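Recording simulated demonstrations for a pick-and-insert policy

Last revised in November. Applies to the Clivix simulator with the Flokar recorder plug-in.

Before you start

You will need a working Clivix install, the Flokar recorder, a 6-axis input device and enough disk space for the episodes. At the default settings, 1,000 episodes fill most of a small drive, so point the output folder at network storage before recording anything. The recorder does not check free space. It stops writing when the disk is full and carries on showing the green light.

This page covers teleoperated episodes only. Scripted episodes have their own page, and the two should not be mixed in one dataset folder. The loader reads the control mode from the first episode it finds and assumes the rest match.

Step 1. Load the cell

Open the Perkstead cell from the scene menu. Wait for the physics to settle before touching the input device. Small parts drop a short distance on loading and can take a moment to come to rest. If a part rolls or tips at this stage, reload the scene. Do not nudge it upright with the gripper and then record, as the starting pose will fall outside the spread you set in step 2.

Check that the arm is in its home pose and that the gripper reads fully open. An arm left part way through a move by the previous session will be saved as the first state of the next episode.

Step 2. Set the starting spread

Open the randomiser panel. There are separate controls for part position, part rotation, light direction and camera offset. Change one at a time while you are learning the panel.

Part position is the setting that matters most. Set it wide enough that the operator cannot repeat the same motion from memory, but keep every part within reach of the gripper pointing straight down. Use the preview button to step through sample starts. If any preview shows a part touching another, reduce the spread.

Leave light direction on. Shadows that always fall the same way are easy for a network to pick up, and the resulting policy then does badly when the lighting changes. Camera offset should stay small. We had one early set where the offset was large enough to lose the gripper from view at the end of the stroke, and those episodes had to be thrown away.

Set the random seed by hand and write it in the session notes. An automatic seed is saved with the episode, but if the episode is deleted the seed goes with it.

Step 3. Record

Set the recorder to 30 frames per second. Higher rates are available but give near-identical frames, and the training code drops them anyway.

Press record, then hold still for a short count before moving. Approach the part from above, slow down for the last stretch, close the gripper and wait for the contact reading to steady. Lift straight up. Move across at a constant height, line up with the target, lower, release and withdraw. Hold still again before pressing stop.

Move at a pace you can keep up for the whole session. Fast episodes early on and slow ones after lunch give the model two different tasks to learn. If you miss a grasp, try once more within the same episode. Recoveries are useful, and the current set has too few of them. If the second attempt also misses, stop and mark the episode as failed.

Do not pause in mid-air to think. The policy will learn the pause – in the first Jara set it hovered over the target for so long that the run timed out. 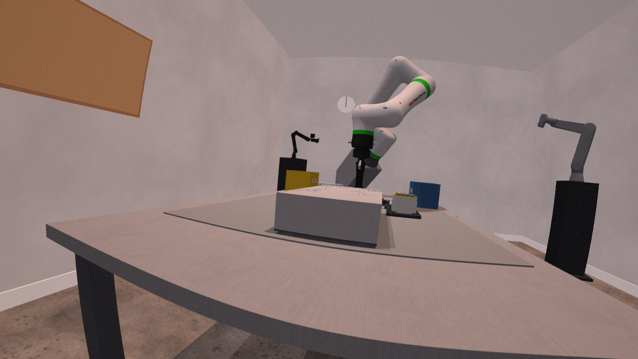
Step 4. Label each episode

The label box opens when you press stop. Choose success, failed or discard. Success means the part is fully seated and the gripper is clear of it. A part resting on the rim counts as failed, even if it would have dropped in with a tap.

Use discard for faults in the recording: a frozen view, a part that has passed through the table, an input device that lost its link. Failed episodes are kept and used to train the success classifier, so do not discard them to tidy up the numbers.

The text field takes one short instruction. Write it as a plain command and vary the wording between episodes. Do not mention anything the cameras cannot see.

Step 5. Check the batch

Run the checker on the output folder at the end of the session. It reports missing frames, time stamps out of order, joint values past their limits and episodes shorter than 2 seconds. Remove the short ones; they are nearly always a double press on the record button.

Then replay a handful of episodes from the beginning, middle and end of the batch. Replay drives the arm from the saved actions, so a success that fails on replay points to a timing fault between the action stream and the state stream. Restart the recorder and repeat the batch if you see more than one.

Step 6. Upload

Copy the folder to the shared store with the session notes inside it. Uploads are merged every Tuesday. Training on this task starts once the merged set reaches 4,000 successful episodes, and failed ones do not count towards the total.

Questions about folder names or access to the store go to Pilar Salinas. Faults in the recorder should be logged in the Flokar tracker, with the seed and the episode file attached.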